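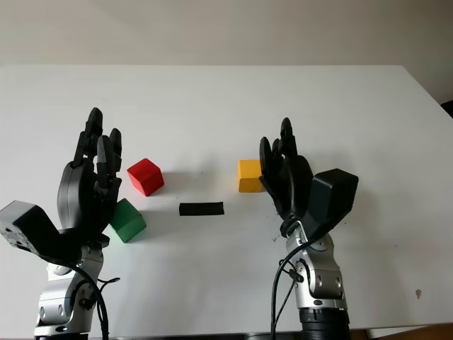
Session 4: Looking after the hand cell

Okay, so this week we leave the code alone and do housekeeping. I know, I know, but the Pratum bench has 3,791 cycles on it since the last service in July, and I'd like all of you to be able to do one without me hovering!

Start with the power off at the wall switch and the arms parked, fingers up. Follow each cable with your hand from the wrist down. You want slack at the joint, no kinks, and nothing that could get pinched when the forearm turns (Pranab Paul's group lost a whole afternoon to a pinched one last year, ask them how much fun that was).

Then clean the table. Crumbs, grit, little specks, all of it goes, and please lift the blocks and wipe under them too. Dry cloth first, damp cloth second, and no spray anywhere near the motors.

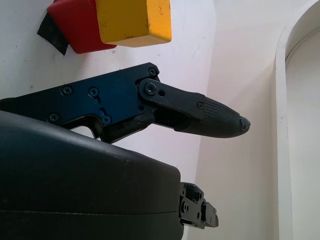
Next come the screws. Go over every one you can reach with the small driver, and stop as soon as you feel it seat. I mean it, these are tiny heads and they strip if you lean on them. Pivots get checked by wiggling the link sideways: a hair of play is fine, a click means you write it up for Rokeya Haque.

Fingertip pads last. Look hardest at the very tip, where the wear shows up first. A small chip goes in the log with a sketch, and if the ribbing has gone smooth, swap the pad. Spares are in drawer 18, and we're down to one bag, so sign for what you take.

Log sheets to Anoma Chowdhury by 05/12/2025, please, with the cycle count in the top corner.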